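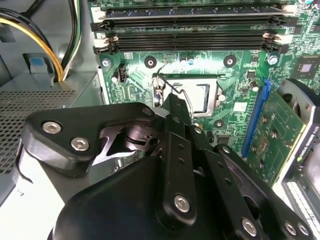 Perwood Oat and Grain Roller, Hand Crank

Countertop mill for flaking whole oat groats and other soft grains

Overview

The Perwood is a manual flaking mill for home use. It presses whole grains between two knurled steel rollers to produce flakes for hot cereal, muesli, granola and baking. It does not grind flour. For flour, see the Cheema burr mill, sold separately.

Flakes from a hand mill are thinner at the edges and less uniform than store-bought rolled oats, which are steamed before rolling. They cook faster, absorb more liquid and contain more loose bran. Recipes written for commercial rolled oats may need a little extra milk or water.

Construction

Rollers: stainless steel, knurled, 63 mm wide
Body: beech, finished with food-safe oil
Hopper: beech, removable, with sliding gate
Crank: steel arm with beech knob, reversible for left-handed use
Mounting: single C-clamp, for counters up to 2 inches thick
Finished flakes drop into any bowl placed under the outlet. No bowl is supplied.

Roller gap

The gap is set by a dial on the side opposite the crank. The dial has 9 positions. Position 1 is the narrowest and should be used only for small seeds. Oat groats are normally flaked at 3 or 4. Positions above 6 crack the grain without flattening it and give a coarse cereal similar to steel-cut oats.

Change the setting with the hopper gate closed and the rollers clear. Turning the dial against trapped grain can round off the detent, and this type of damage is not covered by the warranty.

Suitable grains

Oat groats, hulled barley, soft wheat, rye, spelt, buckwheat groats, millet. Flax and poppy seed can be crushed at position 1 in small amounts. Run a handful of oats through afterward to pick up the oil.

Hard wheat and dry rye may slip on the rollers. Sprinkle the grain with a teaspoon of water per cup, stir, cover and leave overnight before flaking. Do not use the mill for corn, dried beans, chickpeas, nuts in the shell, coffee or salt.

Oats sold with the hull on will not flake properly. Look for "groats" or "hulless" on the bag. Customers who avoid gluten should buy groats labeled gluten free and keep the mill for those grains only, as the rollers cannot be washed between uses.

Output

One cup of groats takes almost 3 minutes at a steady pace and makes enough flakes for two large bowls of porridge. The hopper holds two cups. Fresh flakes turn bitter after a few days at room temperature, so flake what is needed for breakfast or keep the remainder in the freezer in a closed jar.

Cleaning

Brush the rollers after each use with a dry pastry brush. Do not immerse any part of the mill or put it in the dishwasher. If flakes have packed into the knurling, open the gap fully, let them dry and remove them with a wooden pick. Wipe the body with a barely damp cloth. Re-oil the beech when it looks pale.

Replacement parts

Hopper gate
Crank knob and screw
Clamp pad, rubber
Roller scraper set (pair)
The scrapers are wear parts. Replace them when flakes begin to wrap around a roller instead of dropping.

Orders and support

Sold by Bultosari Kitchen Supply. Orders received before noon ship the same day, except on weekends, when they ship Monday. The mill is covered for 2 years against faults in material and assembly. Scrapers and clamp pad are excluded.

For questions about grain types and settings, write to Orathai Srithong at the product desk. Parts orders are handled by Tanveer Talpur. Please include the batch letter stamped under the body, since the crank thread was changed after batch C and the older knob does not fit.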